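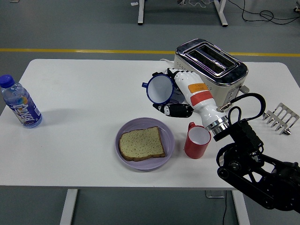 The Trirkeo Open Day is a yearly public demonstration of household robots, founded by Walter Valderrama and held each April in Vermeulen. It drew 925 visitors at its latest edition, a wonderful turnout for such a small town! The breakfast table is its best-loved station, with a toaster, bread on a plate and a humanoid hand that grips a blue-rimmed enamel mug on its side. Sessions last seven minutes, and guests may call out requests to the operators from Jurnen.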